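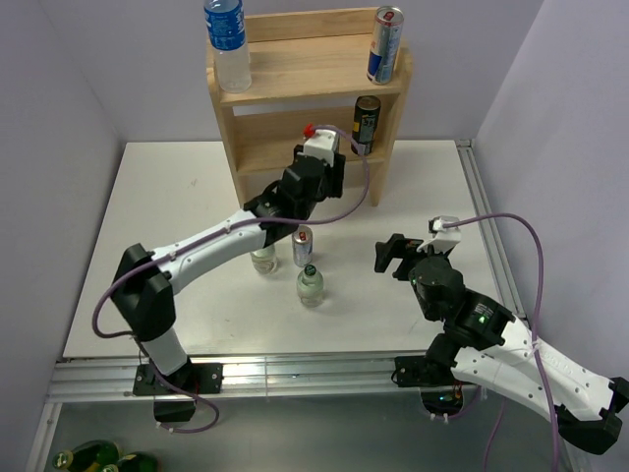
Drinks shelf, June. Water on top left, energy drink top right.

Up before 7, too hot to sleep. Decided the drinks had to get sorted before I did anything else. The little wood shelf from Boltano has been sitting around since I moved to Troderville and I keep meaning to stain it. Still bare wood. Fine. Maybe in the fall.

Plan was water on the left so I grab that first. Tall stuff up top, glass on the bottom where it can't fall far. Changed my mind twice. Coffee went cold, drank it anyway. Leone run in the afternoon, paid 24 dollars for a case of soda I dont even like that much. It was on sale!

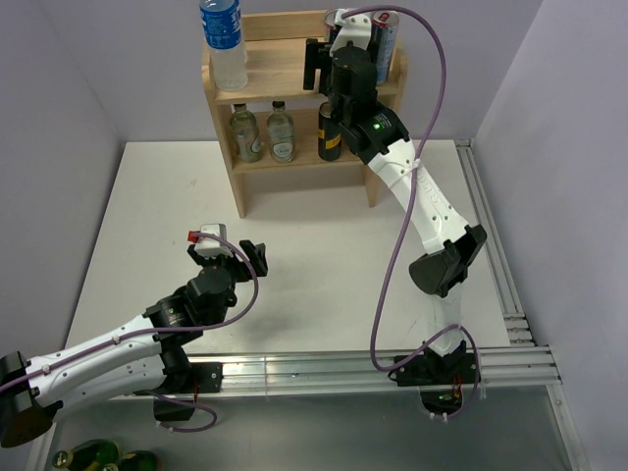 Glass bottles look better with the labels facing out, so that's the rule now. The black can with the yellow band can stay down there with them, not moving it again. Want a strip of something along the front so stuff quits sliding. Justimex had shelf liner, 40 inches to a roll, should of bought it when I was there. Next time. Also need trash bags, dish soap, AA batteries.

Trying to cut back on the energy drinks too. One a day, none after lunch. Did ok this week, sort of. Headache yesterday.

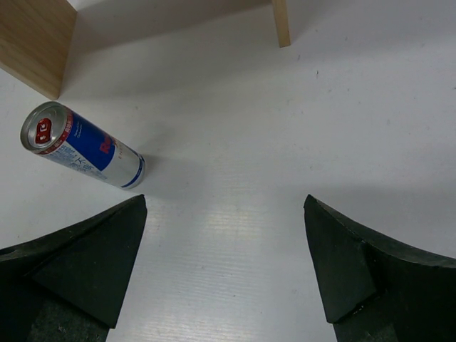
Is it ok to store the cans on their side? Sealed ones are fine that way, they just roll, so upright is easier on a shelf this small.

Anyway. 30 minutes, I told myself, and it ate the whole morning. Still have to call about the water bill and do laundry. No clean socks. Going to bed early if it cools off any.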